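Recogida de ejemplos con pinzas de mano: ¿superficie blanda o mesa?
Publicado en enero de 2020 por tornillo_flojo

tornillo_flojo
Buenas a todos. El español no es mi primera lengua, por lo tanto pido paciencia si alguna frase sale rara. Estoy preparando un conjunto de demostraciones para un proyecto que llamamos Druvenar. La tarea es sencilla de explicar: coger fruta y verdura con dos pinzas de mano y moverla entre una bandeja, unos platos y una superficie de plástico. Después entrenamos una política que predice el movimiento de las pinzas y su apertura a partir de las imágenes.

Hasta noviembre grabé todo en una mesa lisa. El resultado fue un modelo que funciona bien en mesa lisa y que en cualquier otro lugar baja demasiado, porque aprendió que el apoyo está siempre a la misma altura. Por este motivo he pasado a grabar en una cama, con el edredón sin estirar y una lámina de plástico rosa encima. Las piezas que uso son mandarinas, ciruelas, una zanahoria y alguna cosa más pequeña de color rojo.

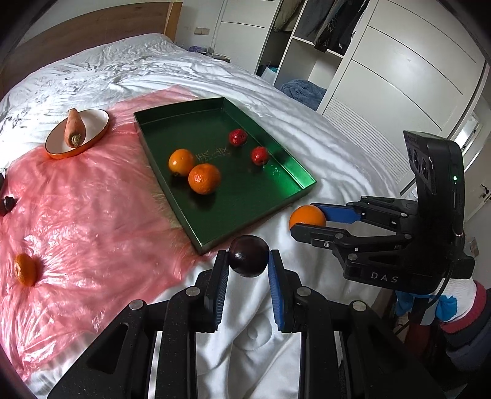

Mi duda principal es la siguiente. Cuando se aprieta sobre algo blando, el apoyo cede y la fruta se hunde un poco antes de que los dedos cierren. En el vídeo de la muñeca este hundimiento casi no se nota, pero en la trayectoria sí: aparece una bajada corta y después una subida. No sé si debo conservar esta bajada en los datos o si debo suavizarla antes de entrenar. ¿Alguien tiene experiencia con esto?

También quiero saber cuántos episodios considera razonable la gente para una variante nueva de superficie. Yo tengo previsto hacer 3,000 en total, con mesa y cama mezcladas.

eje_zeta
No suavices nada. Si quitas la bajada, enseñas al modelo a cerrar en un punto donde la fruta ya no está. Con un filtro fuerte perdimos nosotros la mitad de los agarres de piezas bajas, y tardamos semanas en encontrar la causa porque las curvas quedaban muy bonitas.

Sobre la cantidad, depende de lo variados que sean los episodios. Prefiero pocos y distintos.

marea_baja
Yo no estoy de acuerdo con eje_zeta, por lo menos no del todo. Una cosa es el hundimiento real y otra el temblor de la mano. Si se deja todo, el modelo copia también el temblor, y en un brazo con ganancias altas esto se oye y se ve. Un filtro ligero, aplicado igual a toda la trayectoria, no borra una bajada que dura más que el temblor. El problema es el filtro fuerte.

Y otra observación: un edredón es una superficie muy difícil para empezar. El localizador visual busca puntos estables, y una tela blanca con pliegues cambia de forma cada vez que alguien apoya la rodilla. ¿Has mirado cuántos episodios pierdes por mala localización?

tornillo_flojo
Gracias a los dos. Contesto a marea_baja: sí, lo he mirado. En la última tanda grabé 21 episodios y tuve que descartar 4 por saltos en la posición. En la mesa no descartaba casi ninguno. Todos los saltos están en momentos donde las dos pinzas estaban muy cerca de la tela y la cámara no veía otra cosa que blanco.

Lo que hago ahora es empezar cada episodio un poco más alto, de manera que entren el cabecero y el armario en la imagen, y bajar después. Parece que ayuda, aunque todavía es pronto para afirmarlo.

eje_zeta
Lo del cabecero tiene sentido. Madera, bordes rectos, no se mueve. Pero vigila la ventana. Si la exposición automática se va con la luz de fuera, el resto se oscurece y pierdes los puntos igualmente.

¿Con qué procesas? Nosotros teníamos Carré y lo cambiamos por un script propio.

tornillo_flojo
Uso Wokuron para sincronizar las dos pinzas y Carré para cortar los episodios. Con Carré estoy contento, menos por una cosa: cuando una mano queda quieta mucho tiempo, lo interpreta como final del episodio. En tareas de dos manos esto es frecuente, una sujeta y la otra trabaja. Corrijo los cortes a mano.

cuaderno_gris
Llego desde el hilo de etiquetado y tengo una opinión que quizá no gusta. Me parece que se da demasiada importancia a la superficie y muy poca a la distribución de los objetos. He revisado muchos conjuntos de este tipo. La persona que graba coloca la fruta siempre con el mismo criterio, sin darse cuenta: lo grande delante, lo pequeño en la bandeja, las piezas nunca se tocan. El modelo aprende este orden. Luego en una cocina de verdad las ciruelas están juntas y una tapa a la otra, y el agarre falla.

Lo que recomiendo es tirar las piezas pequeñas con suavidad y grabar desde la posición en que quedan. Si una rueda fuera del plástico, se graba también.

marea_baja
De acuerdo con cuaderno_gris en lo de los objetos. En desacuerdo con que la superficie importe poco. Las dos cosas se pueden variar en la misma sesión, no hace falta elegir.

tornillo_flojo
Lo de cuaderno_gris me ha hecho revisar mis episodios y tiene bastante razón. Mis mandarinas acababan casi siempre en la bandeja verde porque su fondo es oscuro y me resultaba cómodo ver el borde de la fruta. He cambiado el método: ahora dejo varias mandarinas y ciruelas mezcladas sobre el plástico, los platos arriba, y en la bandeja pocas cosas. El episodio empieza con las pinzas abiertas y sin objeto, porque también tenía demasiados inicios con la pieza ya casi agarrada.

Añadí además una verdura de hoja. Para esto los dedos tienen que entrar más despacio y el cierre es distinto. La zanahoria se queda, es la única pieza alargada y obliga a girar la muñeca según su orientación. 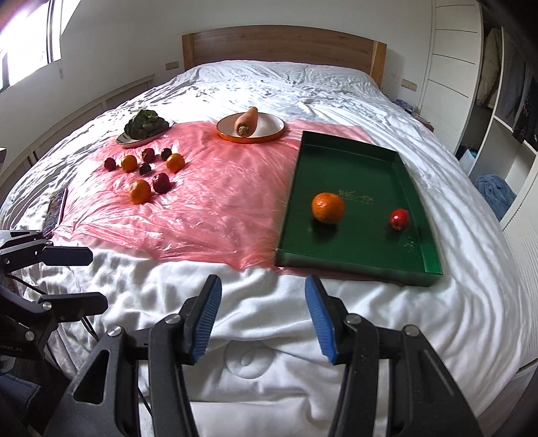

¿Hay que guardar también los episodios en que la fruta se cae de la pinza? Conviene guardarlos en una carpeta separada, con una marca en el momento de la caída. Si la persona recupera la pieza en el mismo episodio, el tramo de recuperación sirve para entrenar y se puede cortar desde la caída hasta el nuevo agarre. Si no la recupera, el episodio queda solamente para evaluar el detector de fallos.

Pongo esta pregunta con su respuesta porque me la enviaron dos personas por mensaje privado, y así queda para todos. Es el criterio que seguimos en Druvenar y acepto correcciones.

eje_zeta
Corrección, entonces. Cortar desde la caída es demasiado pronto. En los primeros instantes la mano reacciona tarde, la persona todavía cree que tiene la fruta. Si metes ese trozo, el modelo aprende a seguir subiendo con la pinza vacía. Yo corto desde que la mano cambia de dirección.

tornillo_flojo
Es un buen argumento. ¿Lo marcas a mano?

eje_zeta
A mano. Lo intenté con el signo de la velocidad vertical y daba falsos positivos en cada pausa.

marea_baja
Se puede combinar la velocidad con la apertura de los dedos. Cuando la pieza se escapa, los dedos cierran más de lo que permitía la fruta. En el plátano funciona mal, en fruta redonda funciona bien. De todas formas alguien tiene que revisar el resultado.

rodamiento_608
Pregunta de principiante, perdón si es básica. Tengo acceso a una sola pinza de mano, no a dos. ¿Vale la pena grabar con una y añadir la otra mano más adelante, o los datos de una mano no se aprovechan?

tornillo_flojo
Se aprovechan para la parte de agarre simple: acercarse, cerrar, levantar, soltar. No se aprovechan para la coordinación. En nuestro caso los primeros episodios eran de una mano y todavía entran en el entrenamiento, con la segunda mano enmascarada. Lo que te aconsejo es apuntar desde el primer día qué mano es, derecha o izquierda. Nosotros no lo apuntamos y fue una tarea muy pesada reconstruirlo.

cuaderno_gris
Añado que con una sola mano la gente usa la otra, la suya, para acercar el objeto. Los dedos humanos aparecen en la imagen y el robot no los tendrá. Mano libre a la espalda.

rodamiento_608
Entendido, muchas gracias. ¿Y la fruta? ¿Se puede usar de plástico? La de verdad se me estropea en pocos días.

marea_baja
Para practicar, sí. Para el conjunto final yo mezclaría. La fruta de plástico suele pesar menos y brilla de otra manera, y una mandarina de verdad cede un poco cuando aprietas. El modelo no mide la fuerza directamente, pero la apertura final de los dedos es diferente.

eje_zeta
Yo uso sólo de plástico y no he notado diferencia en la evaluación. Creo que este punto se exagera.

marea_baja
¿Evalúas con fruta de verdad o también de plástico?

eje_zeta
De plástico.

marea_baja
Pues por eso.

eje_zeta
Acepto el golpe. Lo probaré con unas ciruelas.

tornillo_flojo
Vuelvo al tema del filtro, que quedó sin cerrar. Hice la comparación que proponíais, con los mismos episodios: sin filtro, con filtro ligero y con filtro fuerte. Evalué cada modelo con 20 intentos de coger una mandarina sobre el edredón. El filtro fuerte fue claramente el peor, cerraba por encima de la fruta o la pellizcaba por arriba. Entre los otros dos no veo una diferencia que pueda defender con tan pocos intentos. El movimiento con filtro ligero es más tranquilo, así que me quedo con este por ahora.

Falta repetir la prueba con las ciruelas, que son más bajas y resbalan. Si alguien quiere los parámetros exactos, los subo al apartado de Ramidgate, donde ya están los formatos de archivo.

cuaderno_gris
Súbelos, por favor. Y si puedes, también la lista de episodios descartados con el motivo. Casi nadie la publica y a mí me sirve más que los buenos.

tornillo_flojo
La subo también. Los motivos están escritos de forma muy abreviada, primero tengo que pasarlos a limpio.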